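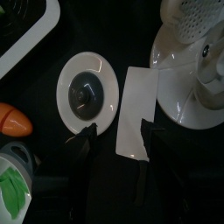

Svyatoslav Karpenko said he would sooner play three short sets to a full room than one long set to people waiting on a parking meter, and that the new schedule at Kitska finally lets him do it.

The club, on the lower end of Ekwueme Street in Pendine, will change the way it books live music starting in June. Bands will be hired for four nights in a row instead of one, Wednesday through Saturday, and will play three sets of 40 minutes each night. The door charge stays where it is. Sunday remains the open session, with sign-up at the bar from 5 p.m.

The change was announced to musicians at a meeting at the club in March and was made public this week. Karpenko's trio will open the new season. He plays upright bass and writes most of the group's material, and he has worked at Kitska on and off since it was a supper club with a dance floor half its present size.

Under the old system the club booked a different act nearly every night. That kept the calendar full but was hard on the players. A drummer would load in at four in the afternoon, set up, play, tear down after midnight and carry everything back out through the alley door. With a four-night run the drums and amplifiers can stay on the stage, and the sound only has to be set once.

Kayode Aliyu, the club's owner, said the idea came from looking at his own books. Second nights did better than first nights in almost every case where he had let an act stay over. People heard about the show from somebody who had been there, and they came.

"If the band is gone by then, that does me no good," Aliyu said.

Each band will be paid a flat fee for the four nights, plus a share of the door once the club has covered its staff. Aliyu would not give the fee but said it is the same for every group of the same size, whether they come from Pendine or from out of town. Half is paid on Wednesday before the first set and the rest on Saturday night. Several players at the March meeting had asked for that in writing, and it is now the second paragraph of the contract.

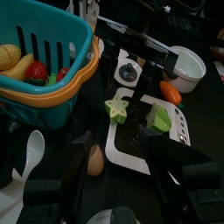
The contract also drops a rule that had annoyed local players for years. Bands working at Kitska used to be barred from playing anywhere else in the county for 20 days before and after their date. The rule is gone except for the four nights themselves. A horn section that plays weddings on Sunday afternoons can now take the Kitska job without turning down the rest of its month.

The room holds 134 people with the tables in and more with them out, although Aliyu has no plans to take them out. He did look at moving the whole operation to the old Biltbridge ballroom, which has space for 1000 and has been for rent on and off. He walked through it twice. The stage was good and the roof was bad, he said, and a jazz quartet on a Wednesday would have looked lost in there.

The upright piano has been moved from the left wall to the right so the pianist can see the drummer. It was tuned and had its hammers reshaped during the winter. A tuner will now come every Wednesday afternoon, before the first set of the run. Pianists had complained about two notes in the top octave – the ones, as it happens, that come up all the time in the kind of ballads the late crowd asks for.

Tickets will be sold for the first and second sets. The third set is free to anybody who is already inside, and to anybody who comes in after 11 p.m. if there is a seat. There is no drink minimum for the third set. For the first two it is one drink, and coffee counts.

Mutua Gachanja will lead the second group of the season. He is a guitarist who came up playing in church and then in dance bands on the Biltbridge side of the river, and his sextet has made two records, both cut in a single day with everyone in one room. He plans to record the third one at Kitska over the four nights of his run and pick the best take of each tune. The group is pressing 200 copies on vinyl to sell from the stage and will decide about more when those are gone.

Most of the new tunes have not been played in public. Gachanja said he is keeping the arrangements loose on Wednesday and expects them to have settled by Saturday, when he will likely drop one or two. There is a slow waltz that has already been in and out of the book three times.

The third booking is a vocal group, four singers with piano and brushes, doing songs from old radio shows. The rest of June and the first half of July are taken. Aliyu is still looking for something for the holiday week and said he would listen to anyone with a working band and a tape, or whatever people send now in place of a tape.

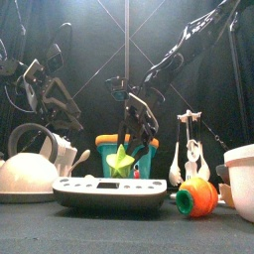 Chinyere Onuoha worries that younger groups will be shut out, with so few openings each month and four nights of material needed to fill one. She said a band that has been together half a year may have a dozen tunes it can play well, and three sets a night would run through those before the first break was over.

Aliyu said he had heard the same thing from others and did not have a full answer. For now, the middle set on Wednesdays can be given to a second group if the main act agrees, with a separate fee. Karpenko has agreed for his run. Gachanja has not decided, and much depends on how the recording goes on the first night.

The Sunday session will also run an hour longer, until 10 p.m. Tanko Lawal will keep running it from the piano bench, as he has for years. Players are asked to bring their own instruments, except for piano and drums, and to know the key of what they want to call. Singers get two songs each until everyone on the list has been up once.

The club will be closed for three days after the last show of the current season on May 28, 2022, while the stage is sanded and the lights over the bar are replaced. Doors open for Karpenko's first night at 7 p.m., with music at 8. Advance tickets are on sale at the bar, in person, from noon on Tuesday. The club does not hold tables by phone.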